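Moving a form-heavy app off Backbone - rewrite or one view at a time?

kasta_dev
Posted Saturday, 9:14 am

We have an internal ordering app called Kasta. Backbone and Underscore templates, started by people who have since left. The main order view is 3917 lines in one file. I want to move it to Vue and I can't decide between starting a new app next to the old one and replacing views in place.

There are two of us. Management has said we can't freeze features. Has anyone done this with a team that small?

rjakubowski
9:40 am

In place. Put the new component inside the old view's render method, hand it the model's attributes as props, and unmount it when the view is removed. Start with the leaf views that only display things. Leave the router for last.

The part that will hurt is two-way state. Backbone models fire change events and Vue won't see them unless you copy the attributes into something reactive. Write one small adapter for that and use it everywhere.

Radosław Jakubowski

Ruditeck
10:02 am

I disagree. We did it in place and ended up with both frameworks in the bundle long after we planned to be done. Every bug took twice as long to find, and it was usually in the adapter. If the app is mostly forms, the screens are not that complicated. Build the new one behind a separate path and switch users over screen by screen.

kasta_dev
10:31 am

Screen by screen is tempting, but the order view shares a live collection with the sidebar and the stock list. If someone edits a quantity, all of them update. With a separate path I'd have to reload everything from the server.

For scale, there are 466 tests and most of them check DOM selectors, so they break either way.

There is tape in all three pictures.
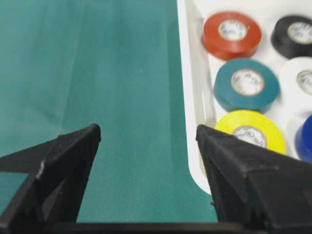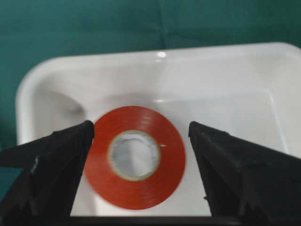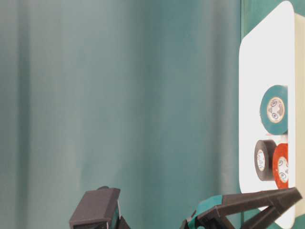

The stock list renders 500 rows at once and re-renders all of them on any change to the collection. I was going to fix that first and then migrate it, but maybe that's wasted work.

rjakubowski
11:05 am

It's wasted work. Migrate the list first and key the rows by id, and see if it's still slow before you do anything else. If it is, add paging.

On the tests - keep the ones that check what gets sent to the server. Delete the selector ones as you replace each view. Don't port them.

jillalum
11:22 am

I wouldn't delete tests in the middle of a migration. Put data-test attributes on the old templates first, point the tests at those, then carry the same attributes over to the new components. It's dull work but you keep your coverage.

rjakubowski
11:30 am

Fair, if they have the time. With two people and no freeze I'd still delete them.

Karaca
1:47 pm

Check how many views call this.$el.find on things outside their own element. We had a lot of those and they decided the order we did everything in. Grep for it before you pick a side.

kasta_dev
2:15 pm

Ran the grep. The sidebar does it, the order view does it in several places. The stock list is clean, so I'll start there, in place, with the adapter. I'm going with jillalum's attributes for that one view and will see how long it takes.

Ruditeck
2:38 pm

OK, but set a date for removing Backbone and put it in the tracker now.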